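3. Data Collection

3.1 Sites and operators

We collected demonstrations at two sites, a rented apartment and a shared work area that we call Bresalberg and Sarantis after the buildings they are in. Both have a front-loading washing machine. The machines differ in height, in the side the door opens to, and in how much free floor there is in front of them. We did not move the machines or change their surroundings, apart from clearing enough space for the base of the robot.

Four operators took part. Two had driven the arm before and two had not. Each new operator practiced for one afternoon before any of their episodes were kept. The operator stood behind the robot and moved the arm through a hand-held leader, with a foot pedal to start and stop recording. We asked operators to work at the speed they found comfortable. In early trials we had asked for a fixed pace, and the result was a large number of missed grasps on the door rim.

3.2 Tasks

An episode covers one of four tasks: opening the door, moving one item from a basket into the drum, taking one item out of the drum, and closing the door. We chose short tasks so that a failed attempt could be thrown away without losing much work. Longer sequences are built from these parts at test time and are discussed in Section 5.

The starting pose of the arm was drawn at random from a box in front of the machine before each episode. The operator placed the basket by hand, with the only rule being that the arm could reach it. Items were drawn from a bin of towels, shirts, socks and pillowcases. An item that had been used was dropped back in the bin without folding, so its shape changed from one episode to the next.

3.3 Recording

Each episode holds the joint positions, the gripper opening, the operator's commands and the wrist camera stream, all stored at 30 samples per second. Commands and joint positions are written with the same clock. The camera has its own clock, and we line the two up with a short tap of the fingers at the start of each session. The tap is removed before training.

We use the wrist view as the only visual input. A fixed camera gave a better view of the whole machine, but it had to be set up again at every site, and small differences in its placement hurt the policy more than the wider view helped. Figure 2 shows a view from the wrist at one of the sites.

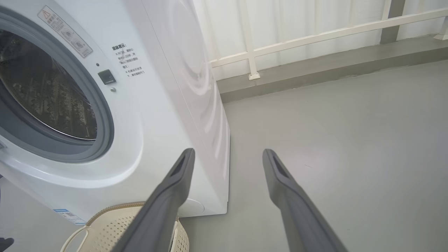 Figure 2. Wrist camera view with the gripper in front of the washing machine.

Light was left as it was. Sessions ran from morning until early evening, and the episodes include direct daylight, overcast days and room lamps. Exposure was set to automatic for the first part of the collection and then fixed per session, after Daniyal Zaidi found that the image brightness jumped when the arm entered the drum. Episodes from both settings are in the final set, and the setting is stored with each one.

3.4 Review and final set

In total we recorded 1,163 episodes. Every episode was watched once by a person who had not recorded it. The reviewer marked it as kept, rejected or unclear, and unclear episodes went to a second reviewer. An episode was rejected if the task was not finished, if the operator touched the item by hand, or if camera samples were missing. We kept slow episodes and episodes with a second grasp, as these show the policy how to recover.

After review, 712 episodes remained. We set aside 200 of them for validation and trained on the rest. The split was made by session, so that no session appears on both sides. Door opening had the highest rejection rate of the four tasks, mostly from the fingers slipping off the rim before the latch released. Removing items from the drum was the slowest to record.

Labels are limited to the task name, the item type and the site. We tried adding the time of first contact by hand, but two reviewers often disagreed by several samples, and we dropped this label in June. The reviewing was done in Nuko, our in-house playback tool, which shows the camera stream next to a plot of the gripper opening.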